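Diary > 2024 > Spring

Search the diary Go

2024-05-12

Up before six because the light comes straight through the back bedroom now and the curtain is still in the wash. Made tea, fed the cat, went out in my coat to look at the beans. Slugs have had most of the first row. The second row is untouched, for no reason I can see, so I have left everything as it is and will sow again in the gap at the end of the week.

The main business of the day was the Drodau walk. I have been putting it off since November, when I turned back at the ford with wet boots and a bad temper. Agnese Kairys rang last night to say the footbridge had been mended and would I come, so I said yes before I could think of anything else to say.

We left her car by the chapel and went up the lane past the quarry. It is steeper than I remembered. There is a stile at the top with one step gone and the farmer has put a block of stone there, which rocks. From the stile you follow the wall for a good while with the wind in your face, and then the path drops into the trees and it is suddenly quiet and smells of garlic. The bluebells were nearly over. A few good patches were left on the shady side, and the stitchwort was out all along the bank.

The bridge has new planks and one new handrail. The other handrail is the old one and still wobbles. I walked in the middle.

We had our sandwiches on the far side. Mine were egg, hers were cheese and a pickle her sister makes, too sweet for me but I ate the half she gave me. She told me about the house sale. They have had 11 people round and not one offer, and the agent says to take down the wallpaper in the hall. She likes the wallpaper. I said I would leave it up. She said that was easy for me to say, and it is.

After that it was up again to the cairn. The height on the map is 1,587 feet and I felt most of them. I had to stop twice on the last stretch, once for breath and once to deal with a stone in my boot. At the top it was clear enough to see the reservoir and the masts behind it, but not the sea. Agnese says she has seen the sea from there. I have been up four times and have not.

Two men were there before us with a very thin dog. One of them was Aivar Priedītis, who used to do the evening class in map reading. I didn't know him at first without his beard. He asked if I still had the compass and I had to say it was in a drawer. He is going round all the tops in the district this year and had a little notebook with them ticked off. We stood and talked until I got cold. He said the path down by the north side was boggy but passable, and we took it.

Boggy was right. Passable depends on the length of your legs. I went in over the ankle by the broken fence and Agnese went in further trying to go round the place where I went in. We laughed about it for a bit and then got on with it, because there was nothing for it but to keep walking. There was a curlew calling over to the left the whole time. We also saw a hare, very close, sitting flat in the rushes until it ran.

The lower track has been resurfaced with something pale and sharp that is hard on the feet. I don't know who asked for that. It goes on as far as the cattle grid and then it is the old track again, mud and all.

Back at the car just before four. There was a note on the chapel door about the roof. They need another 1,000 pounds and there is to be a plant sale. I could take some of the spare tomatoes if they come on, though they are leggy this year and I wouldn't pay for one myself.

Home, boots off in the porch, newspaper in them. They are the brown pair and the left one has started to go along the seam above the toe. I will try glue again. Last time it held until the autumn, so I can't complain. My socks had to be peeled off. Bath, then soup from the freezer, labelled leek but I think it was celery.

Kivi was sick on the mat while I was out and has been very pleased with herself since. She slept on the map all evening so I couldn't measure the route. Agnese's step counter only works when she remembers to put it on and she hadn't.

Rang my brother after supper. His knee is better. He wants to come in the summer and do the same walk, but I told him about the north side and he went quiet. We could go up and back by the wall instead. It is longer but it is dry, and there is the bench at the quarry if he needs it. I will look at the bus as well. It used to be the 141 from the market square to the chapel and I don't know if it still runs.

Things for tomorrow: curtain, glue, slug traps, library book (Agnese wants it after me and I am only at chapter three). The blister on my heel is small. I have put a plaster on it and will leave the tin out on the table so I don't forget in the morning.

My legs ache but I am glad I went. Bed at half past nine with the window open.
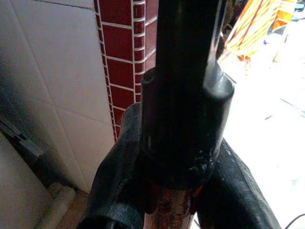

Raining a little now. It should do the beans some good, and the slugs too.

Contact | Copyright of the author | Back to top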